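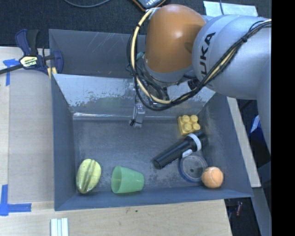 Call for participants: does a sleep supplement do anything?

Huklow is looking for adults who sleep badly and are willing to be bored for the sake of an answer. We run small trials of things people already buy. Most of what we test does less than the label says, and we publish that too, which has cost us a few friends.

This time it is Borkamis, a powdered herbal drink sold for "deep, natural rest." The makers point to a customer survey of 3093 people, most of whom said they slept better. We have read it. It had no comparison group, it went out only to people who had placed a second order, and it asked them whether they felt "more restored." People who hate a product don't usually order it twice. So we don't think the survey shows much, and we would like to see what happens when half the people drinking the stuff are drinking something else.

What you would be doing

You take one sachet in warm water every evening for six weeks. Half of the group gets Borkamis and half gets a drink that we have tried hard to make taste just as bad. You won't know which one you have and neither will we until the last diary is in. Each morning you fill in a sleep diary on paper or online. It takes roughly five minutes if you don't overthink it.

You also wear a wristband at night for the first and last weeks. We are not great believers in wristbands. They are fair at telling when you are lying still and poor at telling whether you are asleep, so we use them as a check on the diary and won't be handing out "sleep scores." Please don't ask for one.

There are two visits to our Parwood office, one at the start and one at the end. Each lasts under an hour. There is parking behind the building, and the bus stops across the street.

Who we are looking for

Adults aged 21 to 70 who have had trouble falling or staying asleep at least three nights a week for the past three months. You can drink coffee, but you need to keep drinking the same amount of it throughout.

We can't take you if you work night shifts, are pregnant or nursing, have been told you have sleep apnea, or take any prescription medicine for sleep, mood or blood pressure. If you aren't sure whether something you take matters, list it on the form and we will tell you. Don't stop taking anything in order to get in.

We would also prefer not to have people who already love Borkamis, or who already think it's a scam. If you have used it in the past year, sorry, you're out. If you just have opinions – well, so do we – that's fine as long as you can fill in the diary truthfully.

Places

We need 57 people. That is enough to pick up a large effect and nowhere near enough to pick up a tiny one. If the result comes back flat we will say "no large effect" and leave it there. An earlier trial of ours, on Kashindye tea, came back flat and was reported online as proof that the tea was harmless, dangerous and a cure for snoring. It was none of those. It was a flat result.

Payment

You get $240 in total: $60 after the first visit and $180 after the last. If you drop out partway we pay for the weeks you finished. Bus fare is covered if you keep the ticket.

Who is paying for this

Fair question. Huklow is funded by reader subscriptions. The Borkamis makers were asked for the recipe and declined, so we bought our supply at full price from a regular store. They will see the results when everyone else does.

Risks

The label lists valerian, hops and lemon balm. Some people get an upset stomach, vivid dreams or a groggy morning. Don't drive if you feel groggy. You can quit at any time and you don't have to give a reason.

How to apply

Fill in the short form on our website, or pick up a paper copy at the Parwood front desk. Forms have to reach us by 4th October. We will contact everyone who applies, including those we turn down, and first visits take place in November. Sending the form doesn't commit you to anything. You will get the full consent document before your first visit, and we would like you to read it, including the dull parts.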